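Workshop notebook - Fleston, back room
September 25, 2026
2 min read

Table day! The big dark top from Westerberg has had its last coat of polish, and I am so pleased with it. I went over it with 200 grit, then the fine pad, then six thin coats of Nutitz wax (Agnes Nordin said four would do - she was wrong, and she came back to admire it). You get a proper shine out of it now, even under our dull lights. 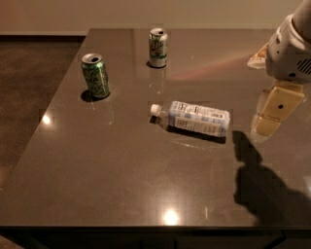 Will drinks leave rings on it? Cold ones can if they stand overnight, so wipe up the same evening and buff with a dry cloth.

Cans and bottles go in the recycling before anyone starts sanding again, please. Next job is the front edge, which I want a touch softer under the wrist. Kenside still have my small block plane. Must ring them.

146 shares - 6 comments

Recent entries
Wax or oil? Notes from January
Mending the Kenside bench
Sticky drawers again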